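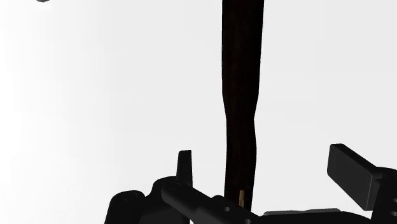

Dark rod with faint wood-like streaks, upright in a black gripper.

Home Boat Handling Locks Mooring Trip Logs Contact

How to Plan a Day's Run and Tie Up for the Night

By Murray Hiebert

These notes are for people who have hired or bought a narrowboat and have a week or two of canal ahead of them. I keep a log for our own boat, Domusard, and it now stands at 2,517 miles, nearly all of it done at walking pace. The method below is the one we settled on after our first couple of seasons.

Work out the distance

Sit down with the canal guide the evening before. Write down the miles to where you would like to stop, then count the locks. Treat each lock as if it were another mile and add the two numbers together. Divide the total by three and you have your hours. If you have a stretch of 7 miles with 5 locks, that makes 12, so allow four hours.

Add time for the following:

- Swing bridges and lift bridges. Allow ten minutes each if one person has to get off, open it, wait for the boat and close it again.
- Filling the water tank. Ours takes forty minutes on a good tap and well over an hour on a bad one.
- Long lines of moored boats, which have to be passed slowly.
- Lunch, if you stop for it.

Tunnels need a look in the guide of their own. Some are wide enough for boats to pass, some are one way with set entry times, and a few have to be booked. Check for closures as well. Most of the big repair jobs start in November and run through the winter, and a closed lock can mean turning around and going back the way you came.

Pick a stopping place, then pick another

Mark the place you want, and mark a second place short of it. Popular moorings near a pub or a town fill up by mid-afternoon in summer. We aim to be tied up by 4 and we start looking at 3. If you see a good spot half a mile early, take it and walk the rest.

Look for a straight length with a hard edge, either piling or stone. Stay away from bends, bridge holes, winding holes, water points and the landing stages above and below locks. Read the signs for the time limit. Avoid very short pounds between locks, where the level can drop overnight and leave you sitting on the bottom at an angle.

Come in to the bank

1. Slow down early. The boat will run on a long way in neutral.
2. Point the bow at the bank at a shallow angle.
3. When the bow is a few feet off, put the engine in reverse for a short burst. The stern may swing when you do this, and which way depends on your propeller. Learn yours on the first day.
4. Step off from the middle of the boat with the center line in your hand. Do not jump. If the gap is too wide to step, go back and try again.
5. Take a turn around a ring or bollard and let the rope slow the boat. Never try to stop it by pulling with your arms.

If the bow grounds before you get near the bank, use reverse to come off. Going ahead harder just puts you further on. A push with the pole from the bow will often help, with the pole set at a low angle and your weight kept inside the boat.

Tie up

Use 2 lines, one from the bow and one from the stern, each leading away from the boat at about 45 degrees. Bring both ends back on board so that you can let go without climbing down. On piling, use chains or hooks. On soft ground, drive in pins well back from the edge, leaning away from the boat, and put something white or bright on top of each so walkers see them.

Leave the center line slack or take it off. A tight line from the roof makes the boat roll every time another one goes by.

On rivers, leave enough slack for the level to change, and tie up facing the current. Sandhu at the yard where we have the hull blacked told us to check the lines last thing at night and again before breakfast, and we still do.

Write it down

Before supper, put the start time, finish time, miles and locks in the log. After a few days you will have your own speed, and you can use that in place of mine.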